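**Ticket:** Gripper drops knitwear, and only knitwear
**Opened by:** Marwa El Fassi
**Status:** Open (was Closed, was Open)
**Severity:** Domestic
**Kit:** home-built arm, Citix controller board, Grorer servo on the gripper, padded fingers (my own needlework), wrist camera
**Last tidied up:** 2019-02-03

### Summary

The arm picks up tea towels, T-shirts, pillowcases and, on one occasion, my sleeve. Asked to pick up anything knitted, it closes very politely, lifts, and arrives at the far end of the move with nothing in it. It then opens over the target and reports success.

I wouldn't mind the dropping so much if it weren't for the reporting.

### Expected behaviour

Grab the knit, lift it, carry it, let go. I'm not asking for folding. Folding was in the November plan, which I have since moved to a folder called "later".

### What happens instead

Three kinds of failure, in order of how often I swear at them:

1. Fingers close on the top of the ribs, slide off, go up empty.
2. Fingers get a decent pinch, lift, and the knit stretches. The gripper goes up and the garment mostly stays where it was. At some height the whole lot pings back.
3. Fingers get hold of the knit and also of whatever it's lying on, and try to lift the furniture.

Number 3 has its own ticket, which I closed as "don't".

### Log

**Entry 1.** Baseline. Cotton tea towel, same start pose, same target. 19 lifts out of 19. I stopped because I was bored and because the towel had started to look tired. Swapped in the white knit. 7 out of 19. Same code, same speed, same operator, same mug of tea, gone cold.

**Entry 2.** Assumed it was grip force, as one does. Raised the current limit on the Grorer servo from 7 to 10 on the controller's own scale, which the manual says runs from "low" to "high" and doesn't explain further. Slightly better on slides. Worse on stretching. The servo now hums in a way that made me leave the room and come back with a fire blanket. Put it back to 7.

**Entry 3.** Posted on the Jostava forum. First reply asked whether I'd tried turning it off and on again. I had. Second reply asked why I wanted a robot to pick up a jumper. I've not answered this one yet. Third reply, from a user whose whole post history is about conveyor belts, said "more friction", and then nothing else, ever.

**Entry 4.** More friction. Rubbed the pads with the stuff you put under rugs to stop them sliding. It came off on the knit. Spent the evening with a lint roller. Do not recommend, and have added it to the list of things not to recommend.

**Entry 5.** Checked the pads themselves. The wrinkling on the left one is in the outer covering, and I'd half hoped that was my culprit, seeing as it would have been a five-minute fix. Peeled the edge back, pressed it flat, glued it, clamped it overnight. Result: same as before, with a smell. It has since wrinkled again. I've decided it's character.

**Entry 6.** Looked at where the fingers land instead of how hard they squeeze. The planner picks the highest point of the cloth and comes straight down on it. Fine for a tea towel, where the highest point is generally a crease and a crease is a handle. On a thick knit the highest point can be a big soft hump with nothing on it to pinch. So the fingers press in, the hump squashes, they close across the surface, and off we go with a gripper full of air.

Stopped the routine at the bottom of its descent to see what the wrist camera sees at the moment it says "contact good".

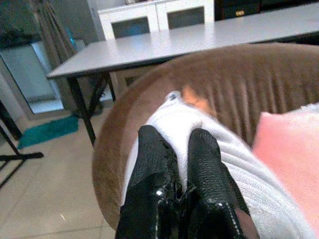 *Wrist camera, routine paused with the fingertips down on the knit. Ribs run off towards the lower right. Stitched finger on the right, wrinkly one on the left.*

**Entry 7.** Two things came out of staring at that for longer than I'd like to admit.

One: the ribs. They curve away under the fingers, and whether the fingers close along the ribs or across them ought to matter a lot. The code has no opinion about ribs whatever. It picks a wrist angle from the outline of the cloth, so which way it meets the ribs is down to luck and how I dropped the thing on the chair.

Two: the little grey-blue tab just past the fingertips. The planner has been avoiding it. I went through the settings and found that I'd told it to, back when I was worried about it grabbing buttons. It treats any small patch of a different colour as a hazard and shuffles the grasp point away. So the one bit that stands out against a whole lot of white is the bit it's been carefully trained by me to leave alone.

**Entry 8.** Turned off the small-patch rule. Aimed for the tab on purpose. Got it on the third go, and the fingers did close on it, and it did come up. Then the knit swung, because it was hanging from one small point, and it wiped the far side of the table on its way past. Two pens and a screwdriver relocated. Marked the idea as "works, but not indoors".

**Entry 9.** Rib test. Turned the knit by hand so the ribs lay the same way each time, then fixed the wrist angle. Results:

| Closing direction | Lifts | Tries |
|---|---|---|
| Along the ribs | 7 | 18 |
| Across the ribs | 10 | 18 |

Across is better. The fingers gather up a ridge or two between them and have something to hold. Not good enough to close the ticket, obviously, but it's the first change in this log that helped and didn't smell.

**Entry 10.** Closed the ticket. I'd added a small sideways shuffle before the squeeze: fingers go down open, come together halfway, push in a touch further, then close. It bunches the fabric up between the pads. First five goes all worked and I got carried away.

**Entry 11.** Reopened the ticket. The sixth go had the cushion as well.

**Entry 12.** About the cushion. It lives on the chair. The chair is where the knit goes because the chair is where everybody's knits go, and a test that only works on a cleared surface isn't a test of my house. But the shuffle pushes outwards before it pulls in, and if the knit is lying up against the cushion then there's cushion in the way. The gripper is strong enough to shift it and not strong enough to lift it, so you get a sort of slow nudging, like somebody trying to get past you at the cinema.

Added a rule: if there's something pink within a finger's width of the grasp point, pick another grasp point. Yes, I've hard-coded pink. It's my cushion.

**Entry 13.** The back of the chair is now a problem too. Its padding has vertical ribs, and the new rib-finding step thinks ribs are ribs. Given a free choice it had a go at the upholstery. Masked by colour: brown is not laundry. I own one brown jumper, and it will have to be picked up by hand, as in olden times.

**Entry 14.** The false success reports. I'd been putting this off on the grounds that it was embarrassing and I could see with my own eyes whether it had picked anything up. "Success" turns out to be set when the gripper finishes closing, by a line I wrote, with a comment next to it reading `# for now`.

Changed it so it compares the gap between the fingers after the lift with the gap when fully closed. Trouble is, a single layer of thin cotton squashes to almost nothing between padded fingers, so now it drops the knits and admits it, and carries the tea towels and denies it. Have added a second check using the wrist camera: after lifting, is there still cloth between the fingers? If either check says yes, it counts as held.

**Entry 15.** Slowed the lift down by half for the first stretch of the move, to deal with the pinging. Knit comes up, stretches, has a think, follows. Much calmer. Total time for one garment is now long enough that I could pick it up, fold it, put it away and make toast. Slaoui (the library I'm using for the motion, which I otherwise like) wants one speed per move, so this is really two moves stuck together with a visible hiccup in the middle. Anyone who knows how to blend them without rewriting the lot, please leave a comment.

### Where it stands

- Close across the ribs, not along them: **keep**
- Half-close, push, close: **keep**, with the cushion rule
- Slow first part of the lift: **keep**, hiccup and all
- Small-patch rule: **back on**, tab is off limits again until the pens have been moved
- Grip setting: **7**, and it's staying there
- Rug grip stuff: **no**

Latest run with all of the above, knit dropped on the chair any old how: 10 out of 18. I know that's the same number as entry 9. Entry 9 was with me laying the ribs out by hand like a shop window, so I'm counting it as progress and would ask readers to do the same.

### To do

- [ ] Try the pads turned round, stitching on the inside. The seam on the right-hand finger is the roughest part of it and at the moment it's facing the wrong way, down the outer edge, where it grips nothing but my cuffs.
- [ ] Failing that, sew a new pair with a seam up the inner face. Buy more white thread. Buy a thimble.
- [ ] Second knit with finer ribs, to see whether the rib-finder copes or gives up and goes back to the chair.
- [ ] Fix the hiccup.
- [ ] Delete `# for now`. There are four others.
- [ ] Reply to the person on the forum who asked why.

### Comments

**marwa:** Seam turned inwards on the right-hand pad only. It catches the knit very well. It also doesn't let go of the knit. Opening a new ticket.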